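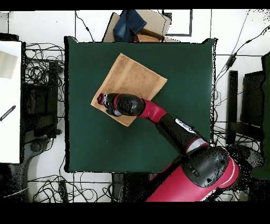

Mostari, season one: a slow series that rewards you at the end

I started Mostari on a rainy night in January with very low expectations. My sister had stopped after the second episode and told me not to waste my time. I am more patient than her, so I watched all 12 episodes, and I want to explain why I think she was wrong, and also where she was a little bit right.

The story takes place in a harbour town where the ferry has stopped running. Marlina Kwok plays Breleo, a customs officer who finds 527 letters in a locked store room, none of them delivered. She begins to read them, although it is against the rules, and then she begins to deliver them. This is the whole idea of the series. Each episode follows one or two letters and the people who should have received them 30 years before.

For me the strongest part is the acting. Kwok does very little with her face and you still understand everything. In the fourth episode she waits at a door for a long time while an old man, played by Ridwan Entili, decides if he wants his letter. There is no music. I could hear my own fridge. When he finally puts out his hand I had to pause and make tea. 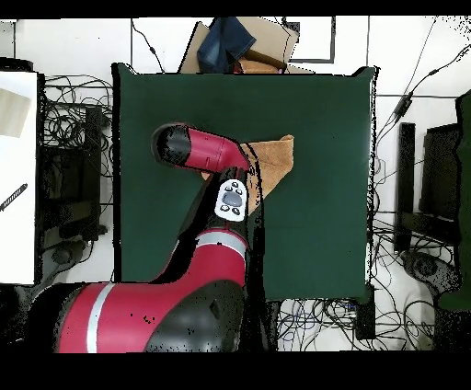 Entili comes back later in the season and I was glad, because the middle part needs him. Episodes six and seven are a problem. The writer, Itziar Cantero, brings in a police investigation which feels like it belongs to another programme. There is a detective called Subramaniam who explains the plot to his colleagues again and again, as if we had not been there. The dialogue in these scenes is flat, and one conversation in a car is so long that I checked my phone, I admit it.

The colour and the light are beautiful in all the episodes. Director Raíssa Frota likes grey mornings and yellow kitchens, and she keeps the camera still much longer than most television does now. Some viewers will find this boring. I found it restful, but you should know it before you begin, especially if you usually watch after dinner when you are already sleepy.

I must also mention the sound. My favourite thing in the series is the foghorn, which we hear from far away in the first episode and then a bit nearer each time. I didn't notice it until the ninth episode and then I went back to listen from the beginning. 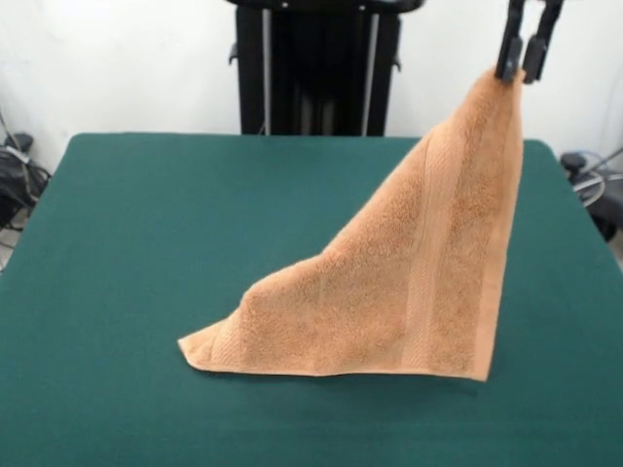 A corner of the towel held up in the gripper.

About the ending I will say only that it doesn't answer everything. We never learn who locked the store room. Rohani Chong, as the retired ferry captain, has one speech in the last episode that nearly gives the answer, and then she changes the subject to soup. My husband was angry. I thought it was the right choice for a woman like her.

The subtitles are good, except that the neighbour's jokes are lost in a few places. The series is on Mukero, and you can watch the first two episodes without a subscription.

My score is four stars out of five. I took one star away for the detective.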